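How to install a firmware update on your phone's camera by hand

Updated Friday, January 23, 2026

Most phones fetch their updates overnight and you never have to think about it. Camera firmware on the Fundetus Isto is a bit different. It comes as a separate package, and it won't install until the main system is on the right build. If your phone has been saying "Camera component out of date" since June, these steps should clear it.

You'll need the phone, a charger, a Wi-Fi connection and 20 minutes. The steps are the same for unlocked handsets and for those bought from a network, although the network versions sometimes get the package a week or two later.

Before you start

Charge the phone to at least half. The installer checks the battery and stops if it's too low, and it doesn't always tell you why.

Free up some space. The package is 1,000 MB once unpacked, and the phone needs the same again while it works. Go to Settings, then Storage, and empty the bin in the gallery app first. Deleted videos stay there for a month and are usually the biggest thing on the phone.

Back up your photos. The update shouldn't touch them, but copy them to a computer or an online account anyway.

Step 1: Check your build number

Open Settings, scroll to About phone and tap Software information. Look for the line marked Build. You want 3029 or higher. If yours is lower, go back to Settings, tap System update and install whatever is offered, then restart and check again. Some older handsets need two system updates in a row.

Step 2: Find the camera package

Open the Camera app, tap the cog in the corner and scroll right to the bottom. Tap Camera version five times. A new entry called Component updates appears under it. Tap that, then Check now.

If you see "No package found", change the region setting on the same page to Automatic and try again. Handsets sold through Kashindye shops were set to a fixed region at the factory and won't find anything until this is changed.

Step 3: Download and install

Tap Download. Stay on Wi-Fi, as the download restarts from zero if the connection drops to mobile data. When it's finished, close every other app that uses the camera, including any video calling app running in the background. Then tap Install.

The screen goes black twice during the install. Leave the phone alone until the lock screen comes back.

Step 4: Take a few test shots

Open the camera and wait for the autofocus to settle. Try each rear lens in turn, indoors and then by a window. A pale surface with a few coloured things on it is a good test of white balance, so pick something where you know what the colours ought to look like. Take one shot with HDR on and one with it off.

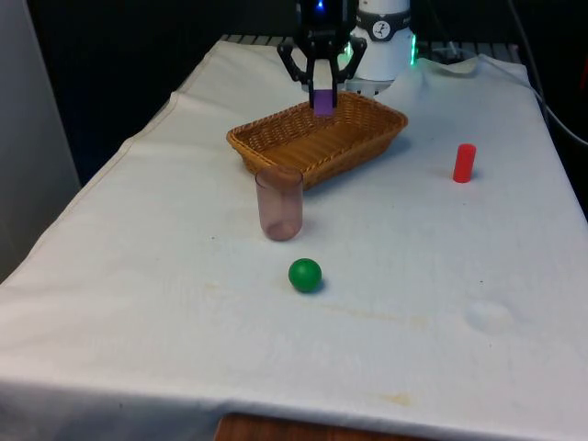

Step 5: Confirm the new version

Go back to the cog menu and look at Camera version again. It should now read 3472. If it still shows the old number, restart the phone once more and give it a minute before looking.

If something goes wrong

Camera app closes as soon as it opens: go to Settings, Apps, Camera, Storage and tap Clear cache. Don't tap Clear data unless you're happy to lose your custom modes.

Install stops partway: plug in the charger and repeat step 3. The phone keeps the downloaded file for a day.

Pictures look too warm after the update: reset the white balance under Pro mode. An old manual setting can carry over.

If none of this helps, the Fundetus service desk in Hitalville can reinstall the package over a cable. Take proof of purchase and remove your screen lock before you hand the phone in.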